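Trellby Play Kitchen

The Trellby is a pretend kitchen for home playrooms and preschool classrooms. It has a dark gray range hood over a white countertop, a printed black cooktop, and a white subway tile backsplash. The open shelf leaves room for toy dishes.
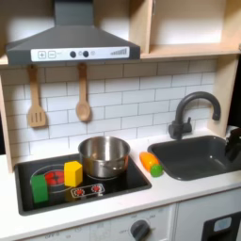 Utensils
The slotted spatula and spoon are wood and hang under the hood. Replacements are sold as a pair, part 277.

Cleaning
Wipe the countertop and tiles with a damp cloth and mild soap. Do not use scouring pads on the printed cooktop.

Assembly
Two adults, 40 minutes. Hardware bag has 12 spare screws. Fasten the unit to the wall before use.

Item no. 489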